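Bench Notebook, Packaging Room
Wednesday, September
Entry 23

Subject: Red bag and blue container, marble-pattern surface

The purpose of this session was to settle the handling of the red bag before the Dalen order is made up. The bag has been a point of disagreement between this room and the Binard office since the first samples were received. Binard regards it as a soft good and wishes it to be stored flat. The packing instructions prepared under Jurneo treat it as a carton and assume that it will stand unaided on the surface. Both documents are presently in force, and they cannot both be followed.

Three trials were scheduled for the morning. The gray surface was retained for all of them in order that the results might be compared with the previous entry. The blue container was kept on the surface as the companion item, in accordance with the Dalen packing list, which calls for the two to be shipped together.

Terms. In earlier entries the red item is called variously the bag, the box and the folder, according to the shape it had taken when the writer looked at it. From this entry forward it is to be called the bag in all cases. The blue item is to be called the container.

The red item and the blue item during the session:

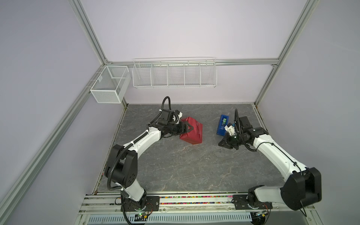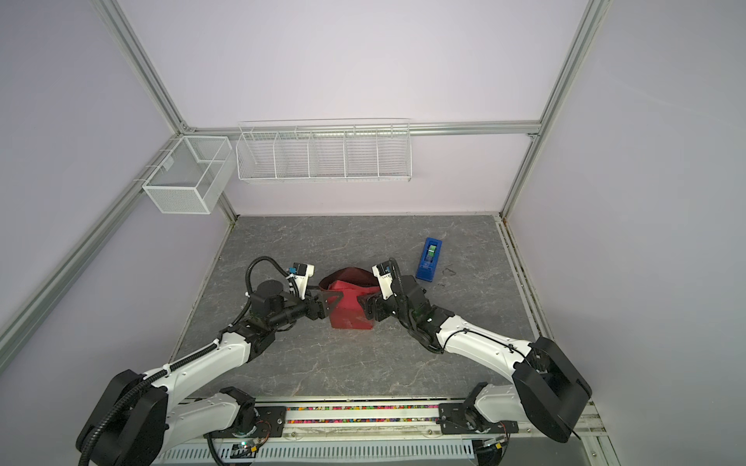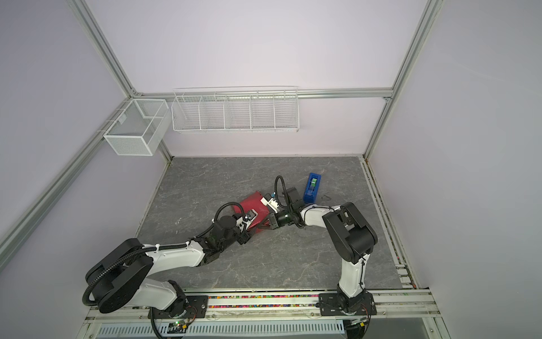
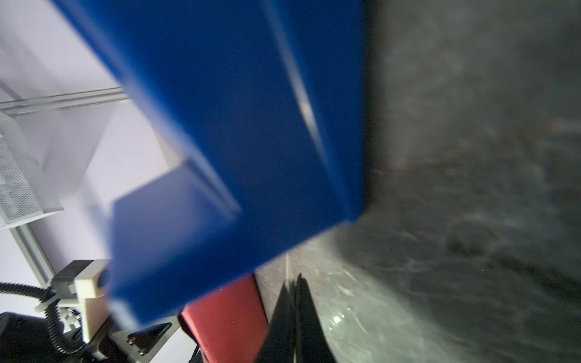
The Jurneo instruction should be amended. It gives a single position for the bag and does not say what is to be done when the sides crease or the opening folds over. The proposed wording is as follows: "Raise the bag by its upper sides. Open the mouth fully before any item is placed inside. If the bag leans, set it down and begin again." The existing sentence concerning square corners should be struck, as it has no bearing on a soft article.

The Binard objection to standing storage is accepted in part. Stock held for longer than a week is to be kept flat, with the handles turned inward. Bags drawn for same-day packing may be left open on the surface. Stacking of filled bags is not permitted under either document and remains so.

With respect to the order of packing, the container goes in first and upright. The tissue and the card follow. The Uritz sheet reverses this and places the card at the bottom, where the customer is unlikely to find it. A correction has been requested from Uritz, and until it is received the sheet is to be disregarded on this point only. The remainder of the sheet, including the label position, is still to be followed.

Storage. The compartments of the long rack are to be assigned to the Dalen order, beginning from the left: bags, containers, tissue, cards. The smaller basket is reserved for returns. Labels for both are to be printed in the larger type, the present size having been the subject of complaint.

Housekeeping. Wipe down the surface at the end of each session and remove loose scraps before the next order is laid out. The dry cloth is to be used on the marble pattern. The cleaning spray supplied in the spring leaves a film and should be returned to stores.

Open items:
Revised Jurneo wording to be circulated for comment.
Reply from Uritz regarding the position of the card.
Confirmation from Binard that flat storage applies to the red stock only.
Tissue to be reordered. Three packs remain on the shelf.

The next entry will cover closing and labeling. Colleagues working on the Dalen order in the meantime are asked to record any torn handles in this book, with the time of day, and to set the affected bags aside for inspection.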